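Evaluating a Rented Arm Kit for Laundry Folding
Final report, Applied Automation project course
Group: Rasa Vasiliauskas, Nazareno Colombo, Gunārs Laur
Supervisor: Jean Haldane
Handed in Wed 21 April

1. What we were asked to do

Pick a commercial kit, use it on one household task, say if a small business should pay for it. We took the Tinine arm kit, which is sold and rented by Medberg. Task: take a piece of clothing off a bed and leave it folded. Our "customer" is Šimkus, a guest house with a small laundry room. Dzintra Adomaitis runs the laundry there and answered our questions by phone.

Not in scope: washing, sorting, ironing, anything with socks.

2. The kit

What comes in the crate: two arms with grippers, a head camera, control box, cables, a license for the teaching software (called Volludance, separate login, more on that below). Stand is extra. We didn't rent the stand and built our own, which cost us most of a week and I would not do it again.

Price we were quoted was 2230 for the rental period, deposit not included. Support by email only at that level. Phone support is the next tier up and we did not ask for it.

Documentation: setup part is good, clear drawings, torque values for every bolt. Teaching part is thin. The section on soft objects is one page and half of it is a safety notice. Gunārs found more in the release notes than in the manual itself.

3. Setup

Mounting and cabling went fine. Calibration did not. The routine wants a flat target at table height and we were working over a mattress, lower and soft, so heights came out wrong and the fingers dug into the bed. Fix was to put a board on the mattress, calibrate on that, take the board away and enter the thickness as an offset by hand. This is not in the manual. We wrote to Medberg, they answered the next morning and confirmed it was the right way to do it. Would of been nice to have that printed.

Volludance account: the license key was tied to the email of whoever placed the order, which was Jean's. So for the first sessions all our recordings saved under her name and we had to export and re-import them. Small thing but annoying.

4. Method

Nazareno did most of the teaching. You guide the arms through the motion, the software records, you label the good runs and throw out the bad ones, then train. We taught 3 garments: a plain white T-shirt, a pillowcase, and a striped shirt in yellow and black. Pillowcase was the easy one, it's a rectangle.

Each run starts with the garment dropped on the bed in a heap. Run ends when the arms go back to rest, or when somebody hits stop. A fold was "good" if Rasa would put it on a shelf without touching it, "usable" if it needed one tug. Yes this is subjective. We kept the same judge for everything so at least it is the same subjective.

Sheet matters more than we thought. First sheet was white and the white T-shirt basically dissapeared on it. Switched to a gray fitted sheet and finding the garment got a lot better. The vendor says any plain background is OK. We don't agree, contrast should be in the checklist.

5. Results

Pillowcase: mostly good, a few usable. Shirt corners sometimes, pillowcase corners nearly always.

White T-shirt: usable on the gray sheet. Sleeves end up underneath and stay there.

Striped shirt: worst of the three. Getting hold of it is OK, opening it out is the problem. The gripper pinches through more than one layer and then the whole bundle comes along. Our guess is the stripes make it hard for the software to tell a fold line from a stripe edge, also the black fingers against the black bands can't help. We can't prove it, there was no time for a plain yellow shirt as a control. Should have planned that from the start.

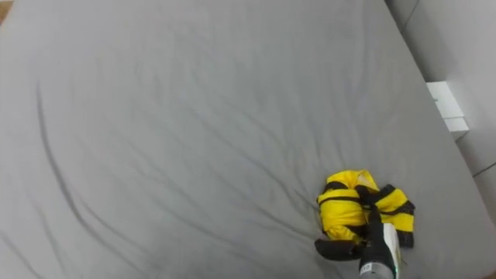
Fig. 1. Gripper holding the striped shirt on the gray fitted sheet, head camera view.

Other trouble, short version:
- Fitted sheet wrinkles. Creases get picked as garment edges now and then.
- Finger pads pick up lint. Wipe them between sessions.
- Stop button is on the control box only. Put the box where you can reach it, we had ours behind the stand at first, dumb.
- 2 sessions lost to a software update that would not install over campus wifi.

6. Would Šimkus get its money's worth?

No, not with this task. Dzintra told us her staff folds a pillowcase "before you finish saying it" and the kit is nowhere near that. She was more interested in whether it could run overnight with no one there. The rental terms say a person has to be in the room, so that ends that.

For a school or a lab we would say yes with conditions. Hardware is solid, nothing broke, email support was quick. What you pay for is the teaching software and it does work once calibration is right. Rent the stand. Ask for the license in the name of the person who will use it. Plan your control garments before day one.

7. Left open

Plain yellow shirt. Towels, which Dzintra asked for twice and we never got to. Lighter finger pads, Medberg says they have them but they weren't in our crate. The recordings and the offset notes are on the course drive, in the folder under Gunārs Laur. Next group can start from there, stand included if they want it.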